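Textile bench notebook, Plemley house
Aug 21, 2019

Warm again, and the upstairs room holds the heat the way it always does in summer, so I opened both windows before I did anything else and propped the door with the Hillex carton. I meant to write up the folding work last time and got only as far as the heading, which means some of what follows is catching up. I'll try to mark which is which, though I know from reading back over the May pages that I am not very good at it.

The question for this stretch, for anyone picking up the book cold: how do we want to fold and store the soft knits so they come out of the drawers without a hard crease across the front? The wovens we settled back in May and I don't want to reopen that. Shirts are shirts. They take a crease and you iron it out and they forgive you. The knits are another matter entirely, and the mustard one has been my teacher and my trial for most of this month.

I started with it again this morning. It's a lovely soft thing and I've grown fond of it, but it has a will of its own. Lay it out flat, smooth the body, turn away to find a pencil, and by the time you're back the neckline has rolled over on itself and the sleeves have wandered. I've tried it face down, face up, sleeves in first, sleeves in last. Face down with the sleeves crossed over the back is still the best start, I think, with the hem brought up in thirds after that. But the collar end always wants to bunch, and if you chase it with your fingers you only push the trouble down into the shoulders.

What does help is the surface. We had been folding on the quilt, since it was there and it was pretty, and I'd like to put in writing that this was a mistake (mine, and I'm happy to own it). A knit on a quilt clings. You smooth the top and the quilt comes along for the ride. With the quilt shoved up to the head of the bed and the bamboo mat bare, the fabric slides when you want it to, and the slats give you something to line the hem against. I was doubtful, because I thought the slats would snag. On the mustard one I haven't found a single pulled loop. I would still keep anything with a loose or open stitch off it until we've tried a scrap first.
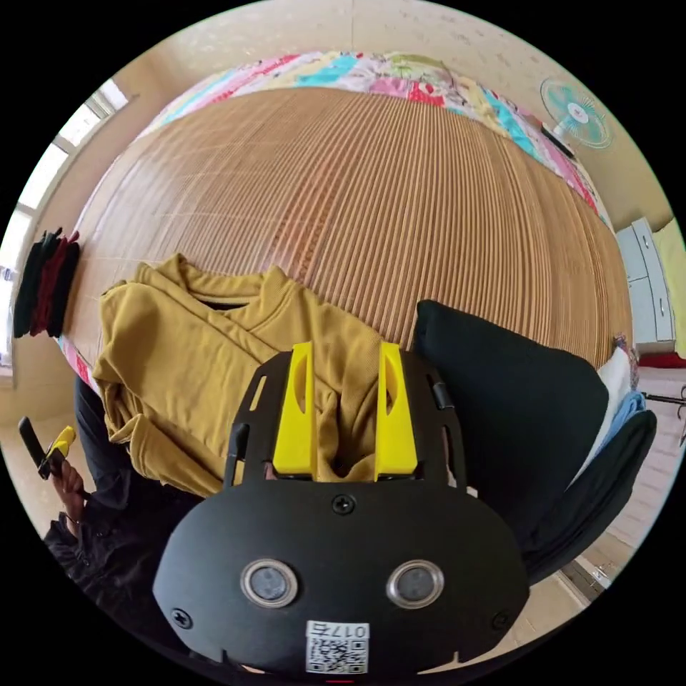 Mustard knit on the bamboo mat, collar end still crumpled. Black cushion at right, light-blue and white stack behind.

The cushions, then. I have gone back and forth about these. The big black one is useful as a kind of soft weight: you fold the piece, lay the cushion on it while you do the next, and the fold settles without being pressed sharp. The small navy one is too light to do much on its own, but it's just right for tucking inside a fold where you want a round turn instead of a flat one. I did the mustard three ways this morning, with the black cushion on top, with the navy one inside, and with nothing at all, and left it 25 minutes each time with the kitchen timer going. Then I shook it out once, hung it on the door hook and looked at the front in the window light.

Nothing at all: a line across the belly, faint, but I could find it with my eyes half shut.
Black cushion on top: line a bit broader and softer. Better than I expected.
Navy cushion inside: no line to speak of, only a sort of gentle wave, and it had mostly dropped out by the time I'd been down for coffee and back.

So the rolled turn wins, as my grandmother could have told us for free. She kept a rolled tea towel inside every cardigan she owned. The trouble is that we can't put a cushion inside every sweater in the cabinet. I'd like to try rolled tissue, and also a length of the cotton batting left over from the Stirnent order, which is in a bag under the stairs unless somebody has moved it. If somebody has moved it, please move it back, or write in here where it went.

The light-blue and white things gave me no bother whatever. They stack nicely, they stay stacked, and I've come to use them as my little reward between rounds with the knits. Next to a sweater they're a holiday. I'd suggest that anyone new to the folding start with those and get their hands used to keeping the edges true before taking on anything stretchy. I started with the hard ones and I believe it soured me for a whole afternoon.

On the cabinet. I measured the inside of a drawer and got 38 cm across, so a knit folded to a 30 cm width leaves room on both sides to get your hands in and lift the piece from underneath. This matters more than it sounds. If the fold fills the drawer edge to edge, you end up pulling it out by the top layer, and there goes all your careful work in one tug. I had been folding wider than that for weeks to save on height, and I now think every crease I blamed on the fold may well have come from the tugging. I'd love it if somebody else would check this with fresh eyes. I've been staring at one yellow sweater for so long that I don't quite trust myself on it anymore.

A word about the fan. Please don't run it on high while there's tissue out. On low it's a blessing, especially in the middle of the day, and it doesn't disturb the folded pieces. I'd also like to wipe down the wall on that side before fall, while we still have the windows open. Cream paint shows everything.

The quilt itself needs a proper look and keeps getting passed over because it's always in the way of something else. I spent a while with it over my knees after lunch, far longer than I should have. Those patches are such good company, the turquoise with the red especially. I didn't find any open seams on the side I went over, but I only got through one side before I had to go down for the delivery. It shouldn't live bunched up like that for long. When we finish for the day it ought to be spread out again, and I'll try to set a better example.

Things I still want to sort out, in no sensible order:

Whether a damp day changes the result. All of today's rounds were done with warm, dry air coming through, and knits are moody about weather.

Whether the mat leaves any marking of its own on a piece left lying there overnight. I laid my palm flat on it for a good long minute and came away with stripes, so I do wonder. A clean cotton sheet between would probably cure it, but then we may be back to the clinging.

What Simões sends us in the way of tissue. The last lot was crisp and noisy and had a sharp edge to it once folded, which rather defeats the purpose. I've asked for the softer weight. If the crisp kind turns up again it can go to the wovens, who won't mind.

Labels for the drawer fronts. I keep opening the wrong one, and I'm the one who filled them.

Late addition, same day. Found the batting! It was behind the stairs and not under them. I cut a strip to the width of the fold, rolled it loosely, tied it in two places with cotton tape and put it inside the mustard knit where the navy cushion had been. It's in the upper drawer now with the hem toward the back. Please leave it shut until I've had a look at it in the morning, and if you do need something out of there, lift from underneath.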